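How to clean the dust out of your desktop computer

Last updated: Friday, July 30, 2021

My computer was becoming louder every week, and in June it started to turn itself off when I was watching videos. I thought it was broken and I already looked at prices for a new one. Then I opened it and found a gray carpet of dust on the processor cooler. After one evening of cleaning it was quiet again. I wrote down everything I did, so you can do the same.

This guide is for normal desktop towers. Laptops are different and I do not recommend to open them with this method.

What you need

A Phillips screwdriver, medium size
A can of compressed air, or a small electric blower
A soft paintbrush, new and dry
Cotton swabs
Isopropyl alcohol from the pharmacy
A small bowl for the screws
A dust mask, if you are sensitive like me

I used a blower from Rerkemico, but any blower with a low setting is good. Please do not use the vacuum cleaner inside the case. It can build static electricity and it can also swallow small parts.

Step 1. Turn off and unplug

Save your work and shut down Windows completely, do not only put it to sleep. Switch off the power supply at the back, if it has a switch, and pull out the power cord. Then press the power button for a few seconds so the remaining electricity goes away.

Take a photo of the back of the computer with your phone before you remove the other cables. I did not do this the first time, and I was searching for the right hole for the speakers for a long time.

Step 2. Choose the place

Dust will fly, more than you expect. I carry my computer to the balcony when the weather is dry. If you live in a windy place like Plundham, where I live, a garage is better — otherwise the dust comes back in your face.

Step 3. Open the side panel

On most towers the left panel (when you look from the front) is held by two screws at the back. Remove them, slide the panel backward and lift it away. Some cases have a latch or a button in place of the screws. If the panel does not move, do not use force. Look in the manual of the case first.

Now lay the tower on its side with the opening up. It is more stable like this, and you do not need a third hand.

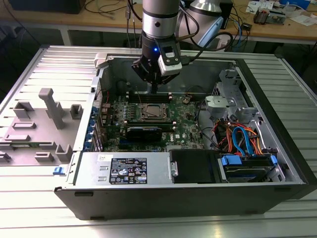
Tower on its side, panel off, with the motherboard facing up.

Before you reach in, touch bare metal on the chassis with your finger. Repeat it from time to time, especially if you wear wool or walk on carpet.

Step 4. Blow out the dust

Start at the top of the case and go down. Hold the can upright and use short bursts. If you tilt the can, cold liquid can come out.

Hold each fan with one finger while you blow on it. A fan that spins too fast from the air can damage its bearing. Take your time with the processor cooler, because the dust sits deep between the metal fins. Blow from more than one direction.

The power supply should be cleaned only from outside, through the grille. Never open it, even when it is unplugged.

Step 5. Brush and wipe

Use the paintbrush for the corners and the cotton swabs with a little alcohol for the fan blades. Do not rub on the motherboard. If your case has dust filters, take them out and wash them in lukewarm water. They must be totally dry before you put them back — I leave mine overnight.

Step 6. Close and test

Look if any cable became loose and push it gently back. Check also that no cable touches a fan. Put the panel on, connect everything according to your photo and start the computer. If there is no picture on the screen, turn it off again and check that the monitor cable and the memory sticks sit firmly.

How often?

I do it every half year. With pets or a smoker at home, look inside more often.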